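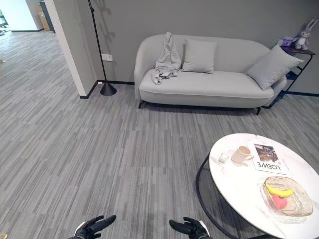 The four-minute tidy, and other promises

By Lorna Lumbao

The course cost 115 pounds and lasted a morning. For that I was told that mess is a habit, that habits can be broken, and that I should buy the workbook. Wevuvska, the firm behind it, says its method will change your home in a fortnight. I gave it until the end of March.

The idea is simple enough. You set a timer for four minutes, pick a room and put away whatever you can reach. Three rounds a day and, the workbook says, you need never lose a Saturday to housework again.
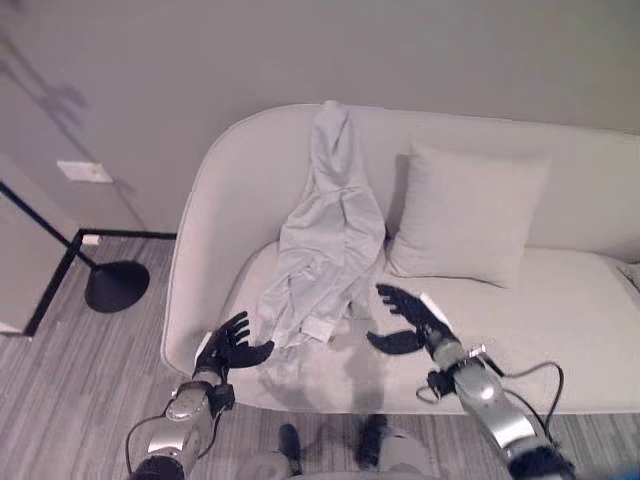
Tidying advice has always had trouble with things that are neither clean nor dirty. A shirt worn for an hour doesn't belong in the wash, and most of us won't hang it back up beside the fresh ones. So it goes where the crumpled grey thing on this pale sofa has gone, half over the back and half across the seat. The workbook gives this problem a single line – "decide at once" – and moves on to spice jars.

Clokska, a rival, at least admits the problem exists. Its answer is a special hook, sold separately.

I asked both firms what proof they had. Clokska didn't reply. Wevuvska sent me a survey of 60 customers, all of whom had finished the course and been offered money off the next one. Nearly all were pleased. I would have liked to hear from the ones who gave up in the second week, as I did.

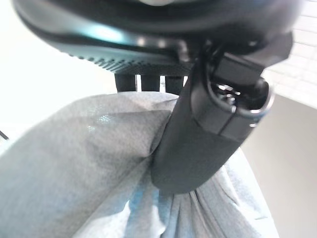 What my aunt does

My aunt in Cabanatuan brought up a large family in a small house and has never owned a timer. She tidies before visitors come and again when she can't find her glasses. I read her some of the workbook over the phone. She wanted to know who had written it and whether they had children. 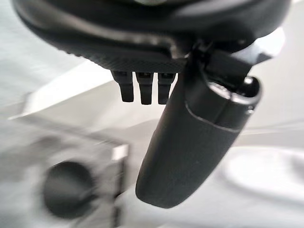
Tidying up at home: the courses promise quick results.

I still have the workbook. It is on a chair in the bedroom, under a cardigan.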